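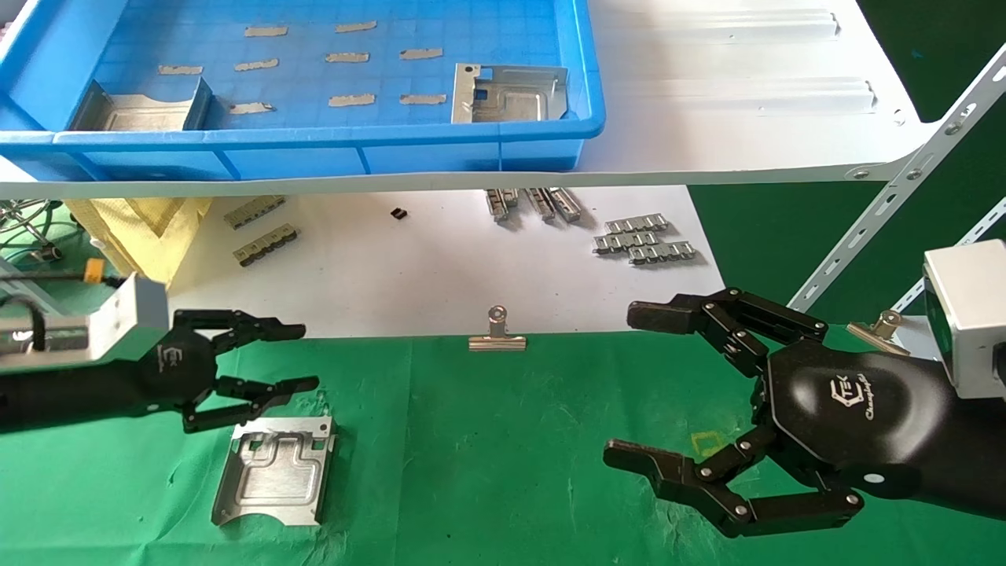
Both hands open over the green cloth, with the silver plate on the left.

I've wanted to write this one up for ages. After a long stretch of reading other people's opinions on hands versus grippers, I finally got to try both on the same bench, with the same fiddly metal bits, and it was the most fun I've had at Dudesberg all year!

The question was a simple one. We handle thin metal plates and small strips, and we wanted to know if a pair of hands with proper fingers is worth the extra bother over a plain two-finger gripper. Olesia Pylypenko was firmly for the gripper. Tamara Boiko wanted the hands. I sat in the middle and kept the notes, so any mistakes in here are mine.

Hands first. Setting them up took most of a morning, nearly all of it spent in Bendulum, our control software, mapping each finger and finding out that I'd swapped two of them over. (If your thumb closes when you ask for the index finger, go and have a cup of tea before you touch anything else.) Once that was sorted I could drive them from the glove, and the first time I slid a thumb under the edge of a plate and felt the buzz come back I made a noise that brought Irina Manole in from next door.

What I love about them is how forgiving they are with anything wide and flat. You don't have to line up perfectly. The fingers settle round the edge, you tilt, and you've got it. Passing a plate from one hand to the other was easier than I'd feared too – one holds, the other comes in flat from the side, and you let go slowly. We ran 80 handovers and dropped 18, most of them early on while I was still rushing. Tamara's were better than mine, and I'm told I have to say so.

Small things are another story. The fingertips are chunky, and with anything thinner than a pencil I was pawing at it more than picking it up. My record for one strip was 3 minutes, which is a daft amount of time to spend on something you could blow off the table.

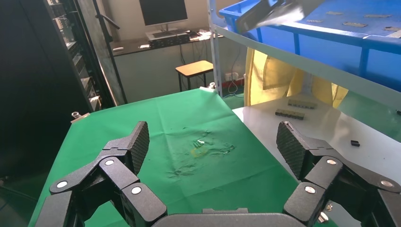
The gripper went the other way. Small parts suddenly became easy, so long as I came in at the right angle, and the rough texture on the fingertips gave a much better hold than the smooth pads we used on the old one. There's so much less to think about as well: open, close, how hard. Khrystyna-Mariia Marchuk had never driven an arm before and was picking things up before I'd finished explaining the buttons.

Having a camera down at the wrist is a treat. With the hands I was mostly working from the head view, and my own knuckles kept getting in the way at just the wrong moment. From the wrist you look straight out between the fingers, so you can nudge left or right until the part sits in the gap and then close. It does make you a bit seasick when the arm turns quickly. I ended up keeping the head view on the big screen and the wrist view on a small one beside it, and I'd suggest the same to anyone starting out.

Flat plates were where it struggled. Two fingers need an edge to pinch, and a plate lying flush doesn't offer much of one. Soft cloth helps a lot, as you can press down a little and let a fingertip get underneath. On a bare table I mostly just pushed the plate about.

So Olesia and Tamara both claim to have won. For our strips I'd take the gripper tomorrow, and for plates I want the hands back. Inna Yurchenko has asked the obvious thing, namely why not one of each, and we're going to try that next, once I've worked out how to get Bendulum to treat the two sides differently. I'll post the finger mapping when it's tidy enough to share.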